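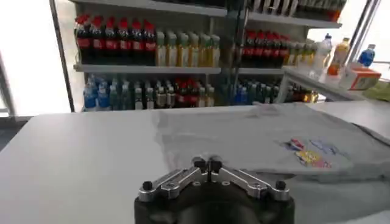 Folding and Shop Assistants Wanted in Ciltville

Zavetti is a small shop selling drinks and printed T-shirts. We are looking for 3 people to join us from October. The main part of the work is folding T-shirts at the white table near the drink shelves. You do not need experience, but you should like to work with your hands and be patient with soft cotton.

Your tasks will be:

Folding gray short-sleeved T-shirts with a small colorful print. The shirt is first spread flat, the wrinkles are smoothed, and after this one side is folded over the other.

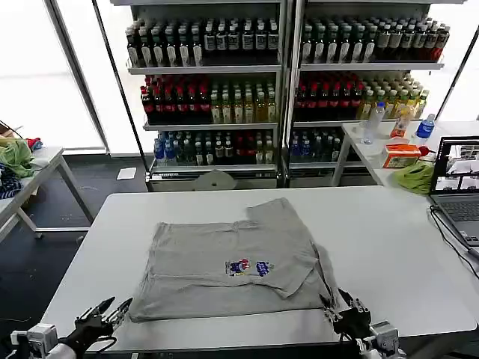 Filling the shelves behind the table. Cola bottles with red caps stay together, and the yellow drinks stand next to them.

Keeping the table clean and the floor free.

A full order for our customer Heffernan is 296 shirts, packed in Kanditz boxes. In the first month we ask only for 100 shirts per shift, and a colleague will work beside you until you feel sure. 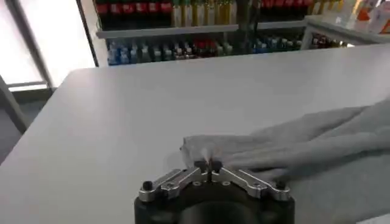
The folding table, with the drink shelves behind it.

We offer shifts from 8 a.m. or from 1 p.m., a paid break, and a discount on all drinks. You should be able to stand for longer periods and to read simple order lists in English.

To apply, please write a short letter about yourself and leave it at the Zavetti counter, 394 Kanditz Road, Ciltville. Please mention which shift you prefer.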